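Notes for week 4 - teaching by demonstration, and why I don't trust the numbers

Read this before the lab session. It replaces the older handout, which was written when we only had one arm and was a good deal more cheerful.

## What we mean by a demonstration

There are two ways to show an arm a task in this course. In the first you take hold of it and move it through the motion yourself, with the motors slack. In the second you drive it from a distance, usually by moving a smaller copy of the arm and letting the big one follow. Both leave you with a recording: joint angles, gripper opening, camera views, all against time. A model is then trained to produce similar motions when it sees similar views.

The textbooks say hand guiding is easier and remote control is cleaner. I'd accept the second half. With hand guiding your own arms end up in the camera views, and the model may learn to rely on them. With remote control you lose all sense of touch, so people grip too hard and hover too long before they commit. Those pauses get recorded along with everything else, and the model copies them faithfully.

## The Otetent claim

Otetent, the tidying project we use as our case study, reports 800 demonstrations and a success rate of 76 per cent. Before you repeat that figure in an essay, ask what counted as a success. In the Treltville write-up of the same task, an item dropped on the rim of a basket was scored as "placed". Begović's scoring sheet, which you'll use, doesn't allow that.

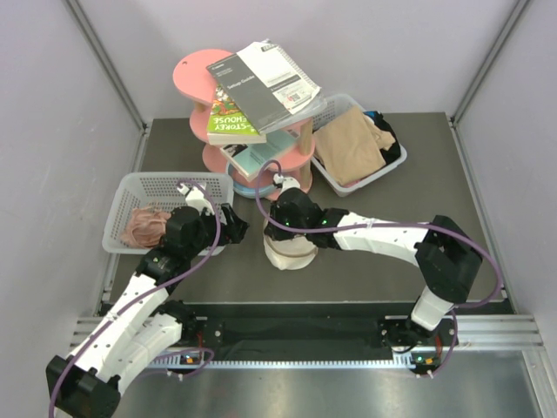 Variety is the part of the dataset that people oversell. A set of demonstrations can be large and still show the same few objects in much the same places, and then all you've taught is a layout. So when you judge a setup, look at what would be hard about it. Cloth is a fair test: the beige one in the right-hand basket is folded with a loose flap, the pink one on the left is crumpled, and a grasp learned on one may be no use on the other. Books are awkward for other reasons. The "Setup Guide" on the top of the pink shelf overhangs its edge, and its plastic-like covering is slightly wrinkled, so I'd want to know how often the training set had anything like it before I believed any claim about "general" tidying.

Two arms make this worse. The operator has to decide which hand does what, and different operators decide differently. Average those choices and you can get a policy that dithers between them. Dotetti, the logging tool on the lab machines, has a field for operator notes. Fill it in.

## What to do in the lab

- Work in pairs. One drives, one watches and writes.
- Record the failures as well. Mark them as failures and keep the files.
- Move at least one object between runs, and note which.
- Swap drivers halfway through.
- Don't trim the pauses until you've looked at them.

Last year's groups produced 136 usable recordings between them, by their own judgement. When I went through the files against the scoring sheet I disagreed with a fair number, mostly over items that were let go too early and fell more or less where they should. A lucky drop is still a drop.

## For the write-up

Compare your own success rate with your partner's score for the same runs, made separately. If the two differ, report both and say where you disagreed. I'd also like a paragraph on whether a simple scripted motion would have done the job as well - it often would, and hardly any of the papers on the reading list bother to check.

Bring your recordings on the shared drive, not on a stick.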